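Subject: Re: [kavia-makers] Protecting a nice tabletop
From: Gifty Agyeman 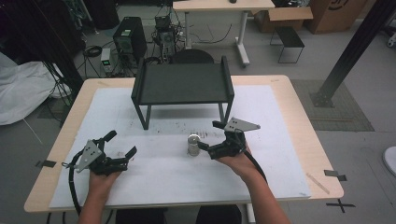 Hello Wichai, and hello everyone,

I was so glad to see your question, because I went through all of this last November when our good table came home and I could hardly bear to let anyone set a cup on it! What I settled on, after trying felt and then an old shower curtain (please don't), was one big sheet of white board laid right over the wood. You can see from ours that a white surface shows its life pretty quickly, with faint gray scuffs and dark specks across the middle, but I would so much sooner have those on the board than on the table. It covers most of the top, and anything with thin legs, like that little black stand, can go straight down on it. I do still lift things when I move them, out of habit more than anything.

On Wed-free evenings I wipe it with a damp cloth and a drop of dish soap, and when it gets too sad I plan to flip it over and start again on the back.

Wichai Somboon wrote:
> Dear all, I've just finished oiling my table, 2 coats,
> and now I'm scared to work on it. Mariama says to use
> glass, but the quote was over $258 and I'd worry
> about chipping it. What do you all put down?

Glass is lovely, Mariama, but heavy for me to shift by myself. Do give the oil plenty of time to cure before you cover it, Wichai, and measure the top twice. I'm happy to help you carry the board in if you can wait until after 4.

Warmly,
Gifty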